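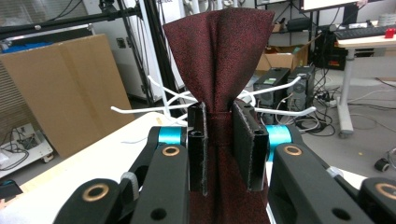 3.2 Materials and take-back sites

Fiber lids and bowls came from Sullora, one production run, 800 pieces in all. Same wall thickness throughout. Clear PLA cups from Fondmont -- a smaller set, 300, as the second shipment came late and was left out. No printed ware. Lids and bowls were weighed dry before going out and tagged on the underside with a vegetable ink stamp.

Two sites took part. The Hurkutgate cafeteria serves hot meals at lunch only and has its own bins. The other, a bakery counter, sends everything out the door, so returns there depend on customers bringing ware back. Return rates are therefore not comparable across sites and we dont pool them. Staff at both were briefed once by Kekana and Levchenko before the start, in December.

Of the fiber pieces, 424 were recovered in a state fit for weighing. Most losses at the bakery. PLA returns were lower, 129 cups, and several carried lids from another supplier, which were removed and thrown out.

3.3 Composting runs

Recovered ware was shredded by hand and mixed with yard waste and coffee grounds. Moisture checked daily, piles turned when the core temperature fell. Screening followed the steps in Section 2.4, with one change: the coarse screen was rinsed between batches, after Pelletier found fragments carrying over in the pilot.

Figure 2 gives mass loss by week for each material. Fiber bowls broke down first, rims last. PLA lagged early, then caught up once the piles got hotter. The dip in week five is a scale fault, not a real efect -- readings for that week are plotted but left out of the fit.

Figure 2. Mass remaining (percent of starting dry weight) by week. Open marks, PLA cups; filled marks, fiber ware.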